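吸水性材料学 第4回 講義資料
繊維・紙における毛管浸透と乾燥

シェア 3　コメント 0

4.1 本回の範囲

前回は固体表面の濡れを接触角の側から扱った。本回は濡れた液体が多孔質の内部へ進む過程と、進んだ液体が抜ける過程を扱う。対象は紙、不織布、織布とし、発泡体は第6回に回す。液体は特に断らないかぎり水とし、温度は一定とみなす。重力の寄与は4.4節まで無視する。

記号は第2回の表に従う。γは表面張力、θは接触角、ηは粘度、rは等価毛管半径、tは時間、Lは浸透距離である。rは測定量ではなく、モデルに合わせて決まる量であることに注意する。同じ紙でも、浸透速度から求めたrと平衡上昇高さから求めたrは一致しない。

4.2 毛管圧

半径rの円管に入った液体の前線には、次の圧力差が働く。

　Δp = 2γcosθ / r　　(4.1)

θが90度未満であればΔpは液体を引き込む向きに働き、90度を超えると押し戻す向きになる。サイズ剤を添加した紙で浸透が遅れるのは、主にθが大きくなるためである。ただしサイズ剤は繊維間の空隙を一部埋めるので、rも同時に変わる。この二つの効果を浸透試験だけから分離することはできない。分離するには、濡れ性のよい参照液体（θをゼロとみなせるもの）で先にrを求め、続いて水で測定してcosθを逆算する。

参照液体を使う方法にも限界がある。セルロース繊維は水で膨潤するが、無極性の参照液体では膨潤しない。したがって参照液体で求めたrは乾いた構造のrであり、水が入った後の構造のrではない。レポートで両者を比較する場合は、膨潤の有無を必ず明記すること。

4.3 浸透距離と時間

円管内の流れをポアズイユ流とし、慣性項を無視すると、前線の速度は次式になる。

　dL/dt = rγcosθ / (4ηL)　　(4.2)

L(0) = 0として積分する。

　L² = (rγcosθ / 2η) t　　(4.3)

これがルーカス・ウォッシュバーンの式である。L²をtに対して描いた直線の傾きをKと書き、以下では浸透係数と呼ぶ。Kの単位はm²/sで、拡散係数と同じ次元をもつが、物理的内容は異なる。

式(4.3)が成り立たなくなる主な場合を挙げる。

(a) 浸透のごく初期。慣性項が無視できず、速度がL→0で発散するという式(4.2)の振る舞いは実現しない。
(b) 繊維が膨潤する場合。rが時間とともに変化し、L²とtの関係は曲がる。
(c) 前線からの蒸発が供給に比べて無視できない場合。Lはある値で頭打ちになる。
(d) 供給側の液量が有限の場合。滴下試験がこれにあたり、液が表面から消えた時点で支配式が切り替わる。

(c)と(d)はグラフ上でよく似た形になる。Lの頭打ちだけを根拠に原因を判定してはならない。(c)では試料を覆って蒸発を抑えるとLが再び伸び、(d)では覆っても大きくは伸びない。

4.4 重力の寄与

試料を鉛直に吊り、下端を水に浸す場合、平衡高さhは次式で与えられる。

　h = 2γcosθ / (ρgr)　　(4.4)

hが試料長より十分大きければ、短時間の測定では重力を無視できる。目安として、測定長がhの1割を超えたら補正を検討する。水平に置いた試料ではこの補正は不要であるが、試料の下面が台に密着していると、台との隙間が別の毛管として働く。隙間の等価半径は繊維間より大きいことが多く、前線が裏面で先行する。試料は枠に張り、裏面を浮かせて測る。

4.5 異方性

抄紙機で作った紙では繊維が流れ方向に配向する。流れ方向の浸透係数をK_M、幅方向をK_Cとすると、一点に供給した水の広がりは楕円になり、長軸と短軸の比はおおむね(K_M / K_C)の平方根に従う。手漉き試料では比が1に近づくが、漉き方によっては偏りが残る。

織布では経糸と緯糸の撚りの差が効く。撚りの強い糸は糸内の空隙が狭く、式(4.3)のrが小さい。糸間の空隙は糸内より大きいので、水はまず糸内を走り、遅れて糸間を埋める。前線の位置を目視で読むと糸内の前線を読むことになり、質量増加から求めた浸透量と合わない。

4.6 測定例

演習で用いるデータは、Mastville製の無サイズ紙、Mostwood製の弱サイズ紙、Stakimex製の不織布の3試料である。いずれも標準状態で調湿した後、短冊形に切り、長手方向を流れ方向に合わせてある。測定長は300 mm、記録時間は最大500 sとした。

読み取りの際の注意を述べる。

・時刻の原点は、試料下端が水面に触れた時刻とする。記録開始の時刻ではない。
・前線が幅方向に傾いた場合は、左右端と中央の平均をとる。
・着色水を用いた記録では、色素の前線と水の前線が分離することがある。分離が認められた区間は回帰に含めない。
・400 sを超える区間では蒸発の影響が疑われるため、回帰は400 sまでの点で行い、それ以降は参考として図に残す。

弱サイズ紙では、接触直後に前線が進まない遅れ時間が現れる。遅れ時間を無視して原点を通る直線で回帰すると、Kを過小に見積もる。切片を許した回帰とし、切片の値も報告する。

4.7 乾燥過程

濡れた多孔質の乾燥は、便宜上、二つの期間に分ける。

恒率期：表面まで液が連続して供給され、乾燥速度は外部の物質移動で決まる。試料の種類にはほとんど依存せず、風速、湿度、温度に依存する。

減率期：表面への液の供給が途切れ、蒸発面が内部へ後退する。乾燥速度は内部の蒸気拡散と、残った液膜の流れで決まる。

両者の境の含水率を限界含水率と呼ぶ。限界含水率は物性値ではなく、厚さと乾燥条件によって変わる。薄い試料を緩やかに乾かすと小さくなり、厚い試料を強く乾かすと大きくなる。

滴の乾燥では、周縁での蒸発が中央より速いため、周縁に向かう流れが生じる。分散粒子を含む液ではこの流れが粒子を運び、縁に濃い輪を残す。多孔質上では浸透と競合し、浸透が速ければ輪は弱くなる。Zelekeの塗工紙を使った予備測定では、塗工面に輪が残り、非塗工面では判別できなかった。塗工層のrが小さく、浸透が遅いことと整合する。

4.8 繰り返し使用される吸水面

濡れと乾燥を繰り返す面では、一回の浸透で扱わなかった量が問題になる。残留物の蓄積、繊維の角質化による膨潤能の低下、局所的な空隙の閉塞である。書道用の練習マットは、同じ升目の中に何度も筆が置かれる面の例である。

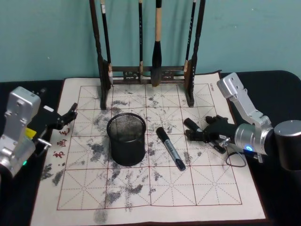
4.9 不均一な面の評価

履歴の異なる領域が混在する面では、一点の測定値を面全体の代表値としてはならない。手順は次のとおりとする。

1. 面を等しい区画に分け、区画に番号を付ける。格子が印刷された面では、印刷線を区画の境界に使ってよい。ただし印刷部のインキが撥水性をもつ場合があるため、滴下点は線から離す。
2. 各区画の中央に一定量の水を滴下し、液が表面から消えるまでの時間を記録する。
3. 十分に乾燥させた後、同じ点で再測定する。初回との比が1から大きく外れる点は、初回の滴下で面の状態が変わったとみなし、別に扱う。
4. 区画ごとの値を中央値と四分位範囲で示す。少数の閉塞点が極端に長い時間を与えるため、平均値は適さない。

汚れの濃さと吸収時間は必ずしも対応しない。濃く見える領域でも、着色粒子が繊維表面に薄く付着しているだけなら空隙は保たれる。逆に、無色の膠分や糊分が空隙を塞いだ領域は、外観では判別しにくい。画像の濃淡から吸収性を推定する場合は、少なくとも一部の区画で滴下試験と照合すること。

4.10 演習

(1) 式(4.2)から式(4.3)を導け。次に、時刻t₀まで浸透が起こらない場合の式を書き、L²対tのグラフにおける切片とt₀の関係を示せ。

(2) 3試料のデータについてKを求めよ。回帰に使った区間と、除いた点の理由を付記すること。

(3) 無サイズ紙について、Kから求めたrと、式(4.4)から予想される平衡高さを計算せよ。θはゼロとしてよい。得られた高さが測定長に対して妥当かを論じよ。

(4) 前線からの蒸発を単位長さあたり一定の速度として式(4.2)に加え、Lの上限値を求めよ。毛管半径を2倍にしたとき、上限値はどう変わるか。

提出は次回講義の開始時とする。グラフの軸には量と単位を記し、回帰直線は測定点と重ねて示すこと。計算の有効数字は3桁とする。第5回では膨潤を伴う浸透を扱うので、式(4.3)の導出で置いた仮定を確認しておくこと。

シェア 3　コメント 0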